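Laundry robots: are we there yet, or should I keep buying hangers?
Indley Home Forum > Chores and Machines

korletey_kate
Posted Thursday, October 11, 2018
My sister in Tirkemport is convinced that within a couple of years she'll never put away a shirt again, and she's talked me into starting a thread about it, so hello everybody! I run a small alterations shop and I'd love a machine that could take over the hanging. Washing and drying we gave away to machines ages ago, and I don't miss them one bit. But hanging — oh my. A shirt never goes on the same way twice. One side lies flat, the other bunches up, the front flops over the hanger, and you have to give it a little tug at the shoulder that I couldn't explain to my own apprentice, never mind a computer.
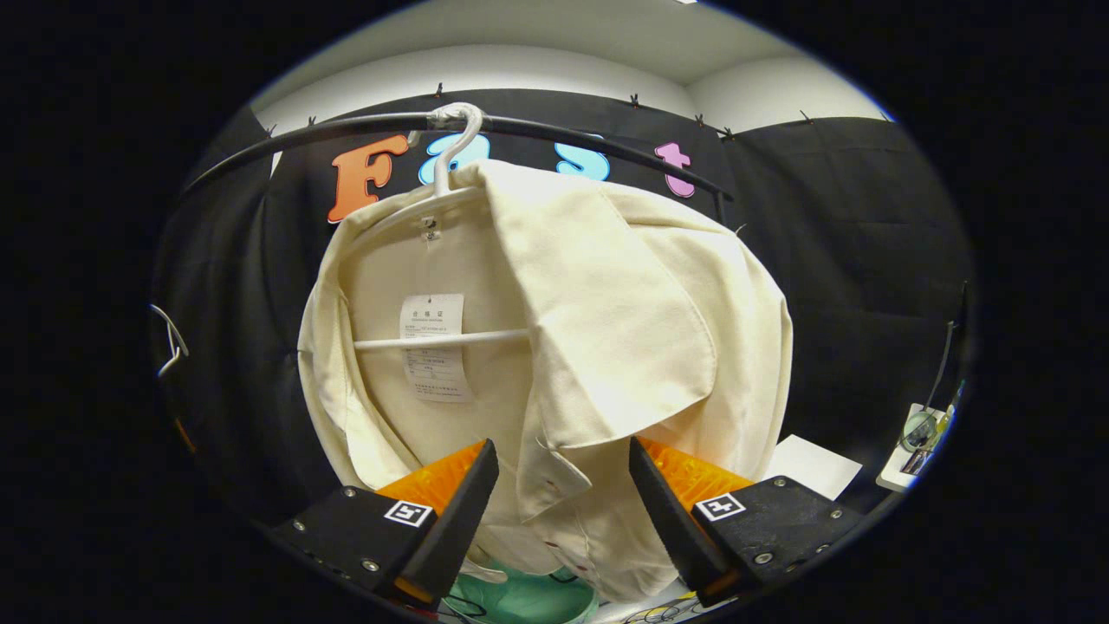

Fumiko Sakamoto wrote:
I think you're being a bit hard on them, Kate, and I mean that kindly. A shirt that's crooked on the hanger is still off the floor, and with two teenagers in the house I'd sign for that today. Mine would hang everything on the doorknob if I let them.

zilance_fan58
Agree with Fumiko. People want perfect and then live with a chair full of clothes. I'd pay $1858 for a machine that got most of it right, and it could take all night for all I care, as long as it's quiet.

buttonhole
Sorry, I can't go along with that. I pressed shirts for 20 years and crooked is how you get a shoulder bump that no customer will forgive. At home, fine, suit yourselves. In a shop somebody has to go back and straighten every one, and then where's your saving? Stiff cotton is bad enough. Try it with a silk blouse.

korletey_kate
That's my worry too, buttonhole. And the collar! If it's folded over the top of the hanger you've got to coax it back down without dragging the whole thing off, and then there's the paper tag to keep clear of.
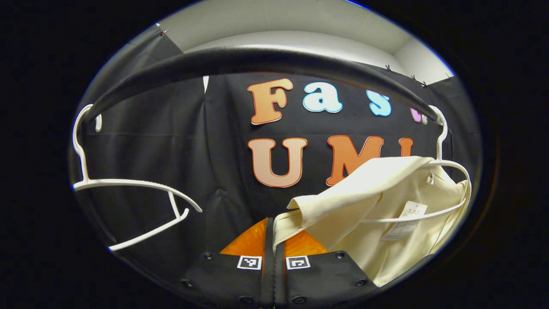
Cream shirt on the right-hand hanger, left one still free

zilance_fan58
OK, the collar I'll give you. I still say towels and kids' T-shirts by next May.

buttonhole
Towels, maybe. You can fold a towel with your eyes shut.

Fumiko Sakamoto wrote:
Could it do fitted sheets? I'd forgive it any number of collars.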